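The Rorneo civic tracker, after one full legislative session

I have been following my state legislature as a hobby for longer than I'd like to admit in print, and for most of that time my system was a yellow legal pad, a browser with too many tabs and a friend named Gearóid Lynch who texts me in capital letters when something moves. It mostly worked. I missed things, sometimes big things, and two years ago I missed a committee hearing on a rural road funding bill I'd written four separate letters about. So this past session I finally paid for a bill tracker. Several of you wrote in to ask which one and whether it's any good, so let's do this properly.

The one I went with is Rorneo, and I paid for the individual plan, $129 for the year, out of my own pocket. No discount code, no review copy. I also used the free version of Vemo for the first month so I'd have something to compare it to, and I'll get to that further down.

What it does

You type in a bill number, or a subject, or the name of a legislator, and Rorneo watches it for you. When the bill gets a hearing, an amendment, a vote or a new sponsor, you get an email or a phone alert. It keeps the old versions of the text and shows you the changes between them in green and red. It also lets you make folders, and you can share a folder with other people even if they don't pay, although they can only look.

Setup took me most of an evening, and a good part of that was me being picky about folder names. I started with 34 bills. You can import a list if you already have one in a spreadsheet, but my list was on the legal pad (with coffee on it), so I typed them in one at a time. The search box is forgiving about spaces and dashes in bill numbers, and I was grateful for that by bill number twenty.

The alerts

This is what you're paying for, so it had better be good, and for the most part it is! Floor votes came through within a few minutes. Hearing notices were usually in my inbox the same morning they were posted. The best moment of the whole session was a Tuesday in March when a water district bill I thought was dead got pulled back onto a calendar at four in the afternoon. My phone buzzed while I was in line at the bank. I had time to go home, write testimony and get it submitted before the cutoff, and I beat Gearóid to the news by a good ten minutes. He has not let it go.

Now the bad part. Out of the box, Rorneo alerts you to everything. I mean everything. A corrected typo in a bill summary. A sponsor's middle initial. By the end of my first week I had gotten 400 alerts and I was ready to throw the phone in the lake. There's a setting called "material changes only," buried under your profile instead of under alerts where any normal person would look, and once I flipped that on it calmed right down. Please, Rorneo, if you're reading, make that the default.

I did have one real miss. A conference committee met on short notice on the school bus bill and I never got a thing. I wrote to support and they told me the notice had been posted as a scanned page, which the system can't read. Fair enough, I guess, and that one is partly on the legislature, but if you care a lot about one particular bill then you should still look at the official calendar yourself in the last two weeks.

Reading the bills

I love the side-by-side view. Amendments used to make me want to lie down. They'd say something like "on page 6, line 11, strike 'may' and insert 'shall'," and I'd be flipping back and forth between two windows trying to work out what had happened to the sentence. With Rorneo you just see the new sentence. There was a zoning bill this year where one of those little swaps changed the whole meaning for small towns, and I'd have read straight past it on the legal pad system.

The plain-English summaries are a mixed bag. Short bills get decent ones. Anything with money in it comes out mushy, and the summary of the main budget bill was so vague it could have been about any budget in any state in any year. Read the fiscal note instead. Rorneo links to it, but you have to scroll past the sponsor list to find the link.

You can highlight text and leave notes for yourself, which I used constantly. The notes stay attached when the bill is amended, unless the exact line you highlighted gets cut, and then they drop into a little pile at the bottom called "loose notes." I thought I'd lost a bunch of them before I found that pile.

The phone app

I do a lot of my reading away from home, in waiting rooms and elsewhere, so the app mattered to me almost as much as the website.
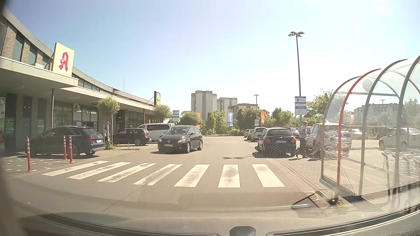
The lane by the pharmacy, and the crosswalk in front of it.

The app is good at showing you what's new and poor at nearly everything else. Alerts open straight to the bill, and the vote pages are clean, with every name listed and a button to show only the members from your area. But the side-by-side view, my favorite thing, is squeezed so small on a phone that I gave up on it. You can turn the phone sideways, which helps a bit, and then half the time it forgets where you were on the page when you turn it back.

It also needs a signal. There's no way to save a bill for reading offline, and if you've ever tried to get a connection in the basement hearing rooms at our capitol you'll know why that bugs me. I ended up emailing myself PDFs like it was 2009.

Battery use was fine. Dark mode exists and is easy on the eyes at eleven at night when the floor session is dragging on and you've told yourself you'll stay up for just one more vote.

How it compares to Vemo

Vemo is free for up to five bills, and if you only care about one or two issues, go get that and save your money. Its alerts were slower for me, often the next morning, but they did show up. The reading view is bare bones. It has no side-by-side and no notes. What it does have is a really lovely calendar that shows the whole week of hearings on one page, color coded by chamber, and I wish Rorneo would copy it tomorrow. The Rorneo calendar is a long list and you scroll and scroll.

A couple of people asked about Baysal. I haven't used it beyond the demo. It's built for lobbying firms and big associations, and when I asked for a price I was invited to a call, so that was that.

Sharing with a group

I belong to a small bunch of neighbors here in Hadberg who keep an eye on road and water issues, and I shared two folders with them. There are 26 of us on the email list and most of them managed to open the link without calling me. The ones who had trouble were being asked to create an account, and the fix is to uncheck "require sign-in" before you send it out. They can't add comments unless they pay, so all our discussion still happened in one enormous email chain with the wrong subject line.

The weekly digest turned out to be the hit with that group. Every Friday Rorneo will send a one-page roundup of a folder to any address you give it, and you can add a few lines of your own at the top. I used that space to say which bills were worth a phone call. More of us called this year than in any year I can remember, and a staffer in our senator's office asked me, a little wearily, whether we'd gotten organized.

Customer service

I wrote to them three times. Two answers came back the same day from a person who had clearly read my question. The third, about the scanned notice, took most of a week, and at that point the session was nearly over and everyone was tired, me included. There's no phone number. There is a help section with short videos, and I liked that they get right to it without music.

Canceling looks simple enough, by the way. I went through the steps to see, and it was two screens and one "are you sure." It does renew by itself every year unless you turn that off, so put a note on your calendar.

Would I pay again?

Yes, I already have. I'd give it four out of five. I took the point off for the app and for that first awful week of alerts. If you follow ten or more bills, or you write testimony, or you're the person everybody else on the block asks, I think the price is fair. If your legislature only meets for a couple of months, ask them about the session-only plan, which is cheaper and which they don't advertise very loudly. I only found out about it after I'd paid for the year.

I'm going to keep the legal pad too. It's still faster for scribbling down who said what during a hearing, and I've tried typing notes into the app with my thumbs and ended up with a page of words I couldn't make out.

Next month I want to look at campaign finance lookup sites, so if you have one you like (or can't stand), leave it in the comments and I'll add it to the list.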